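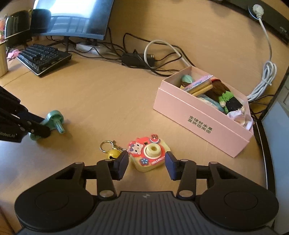 About Titham

Home Shop Sell to us Repairs About Contact
Search our site Enter keyword Go

Most "about us" pages claim a passion. We'd be wary of any shop that says so. Titham buys and sells second-hand toys, keychains and small collectables, and we do it because most of what gets written about collecting is sales talk.

Leonor Seixas started the business after paying $300 for a "rare" figure that came up again the next week for a fraction of that. She kept it on the counter as a warning. It's still there, and no, it hasn't gone up in value.

We don't use the word "investment". We don't grade things out of 10 either, as we've never seen two dealers agree on an eight. You get the colour, the size, the faults we found and a price. If we don't know who made something, the listing says so.

Our catalogue stands at 3,371 listings, and plenty of them are worth less than the postage. We looked at the Disteo pricing service and gave it a fair go – it valued the same tin car at $2 and $400 in one afternoon. We went back to pencil and paper. 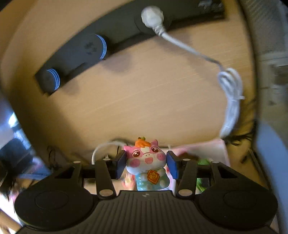
Small figurine in pink and blue.

Selling to us

Bring your things in or send a list first. Our offers are lower than you'd like. You may do better at the Keskinen fair in May, if you don't mind paying for a table and packing up what's left.

We don't buy sealed mystery boxes, and we won't match Namard's online prices, which seem to us to be mostly hope.

Page last checked Sun 23 August.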